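会社案内

ホーム > 会社案内 > 私たちについて

ごあいさつに代えて

株式会社リステル(Ristell)は、業務用の焼き菓子と冷凍生地を製造している会社です。喫茶店、ホテル、社員食堂、病院の売店など、自前の菓子工房を持たない事業者のお客様に、焼き上げた商品、または焼くだけの状態にした生地をお届けしています。一般の方向けの店舗は本社工場の一角に設けた直売所のみで、売上の大半は業務用の取引によるものです。

このページでは、会社の成り立ち、事業の内容、製造と品質管理の考え方、働く環境、取引をご希望の方へのご案内をまとめています。商品の一覧と規格書は「商品情報」のページに、求人の詳細は「採用情報」のページに掲載しています。

沿革のあらまし

当社の前身は、駅前の商店街にあった小さなパン店です。店の奥で焼いていたバターケーキを近所の喫茶店に卸すようになり、その注文が店頭の売上を上回ったため、卸売を専門とする会社として改めて設立されました。社名のリステルは、創業時に使っていた輸入オーブンに付けられていた愛称から取ったものです。特別な意味のある言葉ではありません。

設立後しばらくは、焼き上げた商品だけを扱っていました。配達できる範囲が車で二時間ほどの地域に限られていたことから、次に取り組んだのが冷凍生地です。最初に商品化したのはスコーンの生地で、凍ったまま天板に並べて焼けることを条件に配合を組み直しました。発売までに何度も試作を重ね、膨張剤の量と生地を休ませる時間を決めるのにもっとも手間がかかったと記録に残っています。このスコーンは名称を「ダークコム」(Durkcombe)といい、現在も出荷量がもっとも多い商品です。

その後、タルト台、クッキー生地、パイ生地を順に加え、商店街の店舗を閉じて現在の工場に移りました。移転の際、店の看板は外して持ってきており、直売所の入口に掛けてあります。

事業の内容

事業は大きく分けて二つあります。

一つは自社商品の製造と販売です。現在の取扱商品は103品目で、このうち常時在庫しているものと、ご注文を受けてから製造するものがあります。受注製造の商品は、最低ロットと納期が品目ごとに異なります。季節の商品は春と秋に入れ替えを行い、12月にはシュトーレンと木の実のタルトを期間限定で製造します。12月の商品は例年、秋のうちに予約で埋まるため、ご希望の場合は早めに担当者へお知らせください。

もう一つは、お客様の配合による受託製造です。ホテルや飲食チェーンのお客様が自社で使っているレシピをお預かりし、量産に向くように工程を組み直してお作りします。粉の銘柄や砂糖の種類を指定していただくこともできます。お預かりした配合は受託製造の担当部門だけが閲覧できるようにしており、自社商品の開発には使用しません。契約を終了した場合は、お預かりした書類を返却し、工程表を廃棄します。

このほか、新しく喫茶部門を始める事業者の方に、オーブンの選び方や焼成の手順についてのご相談も承っています。機器の販売は行っていません。

原材料について

小麦粉は国内の製粉会社2社から仕入れています。一社に絞らないのは、収穫の年によって粉の性質が変わるためで、入荷ごとに吸水を確認し、必要があれば配合する割合を調整しています。バターは有塩と無塩を使い分け、マーガリンを使用する商品には規格書にその旨を記載しています。

卵は割卵済みの液卵を主に使用しています。直売所で販売するカステラに限り、殻付きの卵を当日に割って使います。香料を使用する商品と使用しない商品があり、商品情報のページで検索の条件に指定できます。

アレルゲンについては、小麦、卵、乳、くるみ、アーモンドを扱うラインが工場内にあります。木の実を使う商品は製造の曜日を分け、終了後に機械を分解して洗浄しています。ただし、同じ建屋の中で製造しているため、微量の混入がまったくないことをお約束するものではありません。重いアレルギーのある方に提供される場合は、必ず規格書をご確認ください。

製造の流れ

生地の仕込みは早朝5時に始まります。計量は前日の午後に済ませ、粉類と糖類を仕込み一回分ごとに分けて保管しておきます。ミキシングのあと、生地の温度を測り、決められた範囲に入っていないものは次の工程に送りません。

成形は、型抜きや分割の機械を使うものと、手作業で行うものがあります。タルト台の縁を整える作業や、パイの飾り切りは今も手作業です。機械で成形したものについても、並べる段階で形の崩れたものを人の目で取り除いています。

冷凍生地は成形後ただちに急速冷凍し、袋詰めの前に金属検出機を通します。焼成品は、焼き上がりから常温まで冷ましたのちに包装します。冷ます時間を縮めると袋の内側に水滴が付き、かびの原因になるため、出荷が立て込む時期でもこの時間は変えていません。

箱詰めを終えた商品は温度帯ごとに分け、冷凍品は夕方の便で、常温品は翌朝の便で出荷しています。

品質管理

品質管理部門は製造部門から独立しており、出荷を止める権限を持っています。毎日の業務としては、製造した各品目から見本を抜き取り、重量、寸法、焼き色を確認しています。焼き色は担当者による差が出やすいため、色見本を作り、見本と並べて判定しています。色見本は退色するので、半年ごとに作り直します。

見本の一部は賞味期限の日を過ぎるまで保管し、お問い合わせがあった場合に同じ製造日のものを調べられるようにしています。お客様からご指摘をいただいた場合は、受付の翌営業日までに一次回答をお送りし、調査に日数を要するときはその見込みをお伝えします。

設備の点検は、始業前の日常点検と、製造を休んで行う定期点検に分けています。部品の摩耗、塗装のはがれ、ねじの緩みは日常点検の項目に含まれており、気付いた人が点検票に書き込み、設備係が翌朝までに対応を決めます。

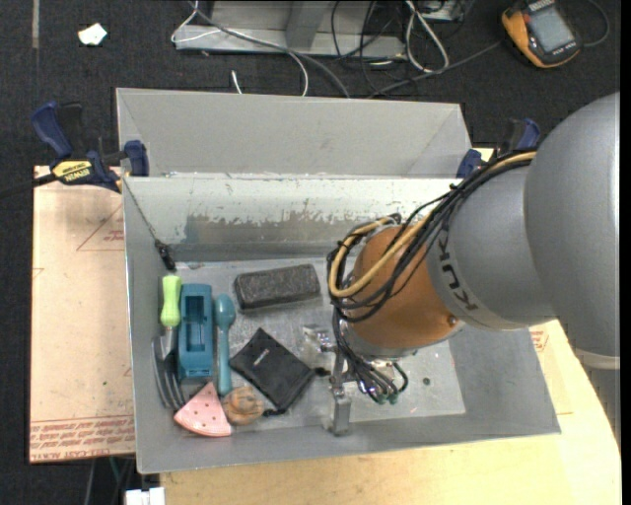
環境への取り組み

工場から出る廃棄物のうち、量が多いのは生地の切れ端と、段ボールなどの包装資材です。生地の切れ端は、翌日の仕込みに戻せるものは戻し、戻せないものは飼料の原料として引き取ってもらっています。形の崩れた焼成品は直売所で「われもの袋」として販売しています。入荷の量は日によって異なり、お取り置きは承っていません。

オーブンの排熱は、洗浄に使う湯を温めるために利用しています。配送用の箱は、常温品の一部について折りたたみ式の通い箱に切り替えました。通い箱は次の納品の際に回収しますので、ふたと本体を分けずに保管してくださいますようお願いします。

働く環境

従業員は契約社員とパートタイムの方を含めて215名です。製造部門は早番と遅番の交代制、事務部門と営業部門は日勤です。早番の方は14時に勤務が終わります。お子さんの送り迎えに合わせて、早番の固定勤務を選ぶこともできます。

入社した方は、配属先にかかわらず、はじめに衛生講習と製造の実習を受けます。営業や経理の担当者も、自社の生地がどのように作られているかを一通り経験してから業務に就きます。菓子製造の経験は採用の条件としていません。製菓衛生師の資格取得を希望する方には、講習の受講料と受験料を会社が負担します。

社員食堂では昼食を提供しており、菓子は試作品が出ます。感想を書く用紙が置いてあり、開発部門が毎週回収しています。配合の見直しにつながったものも多く、レモンのケーキは甘すぎるという意見を受けて糖の量を減らしました。

グループ会社と主な取引先

株式会社ベルモンテ(Belmonte)は、当社の物流部門を分けて設立した子会社です。冷凍品と常温品の保管と配送を担当しており、当社以外の食品会社の荷物もお預かりしています。配送の時間帯やお届け先の変更については、ベルモンテの窓口に直接ご連絡いただいた方が早く対応できます。

スタニア商会(Stanier)は、創業の頃から取引のある原材料の商社です。資本関係はありませんが、ドライフルーツと木の実の仕入れについて、共同で産地の確認を行っています。

お取引をご希望の方へ

新規のお取引は、お問い合わせフォームからお申し込みください。業種、使用予定の商品、月ごとのおおよその数量、お持ちのオーブンの種類をお書き添えいただくと、ご案内が早くなります。家庭用オーブンでの使用を前提とした生地は取り扱っていません。

お申し込みの後、担当者から商品の見本と焼成の手順書をお送りします。見本は一回に限り無償です。手順書の温度と時間は当社の試験用オーブンによるもので、機種によって調整が必要です。焼き色が付きすぎる、中心が生焼けになるといった場合は、写真を添えてご連絡いただければ調整の目安をお返事します。

受託製造のご相談は、配合をお送りいただく前に秘密保持の契約を結びます。試作から量産の開始までは、配合の内容にもよりますが、通常は約三か月かかります。包装資材に専用の印刷をされる場合は、さらに日数が必要です。

工場見学と直売所

工場見学は、お取引先の方と、近隣の学校の団体に限ってお受けしています。見学通路はガラス越しで、製造室の中には入れません。木の実や小麦の粉が舞う場所の近くを通りますので、アレルギーのある方は事前にお申し出ください。

直売所の営業は10時から16時までです。駐車場は工場の正門を入って右手にあり、左手は大型車の通路のため駐車できません。支払いは現金のほか、主要なカードと電子マネーが使えます。予約の商品を受け取る際は、控えの番号を売り場の係にお伝えください。

関連ページ

商品情報
受託製造のご案内
採用情報
よくあるご質問
お問い合わせ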